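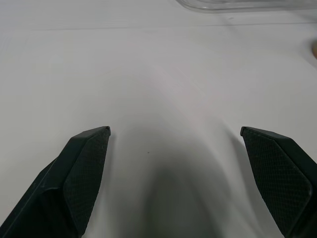 Table Assembly and Surface Finishing Technician — Dernon workshop
Reference 1631

Forsyth makes worktables and benches for schools and small labs. The technician sands, coats and inspects white tabletops, then fits frames and feet.

Duties
Check each top for streaks, chips and uneven sheen under flat light.
Wipe down, recoat or reject according to the finish sheet.
Record results by batch number.
Pack finished tops — face to face, with foam between.

Requirements
One year of bench or finishing work. Able to lift 18 kg. Color vision test at interview.

Terms
Full time, day shift, starting in April. Safety shoes supplied.

Send a resume and one work reference to the Dernon office, quoting the reference above.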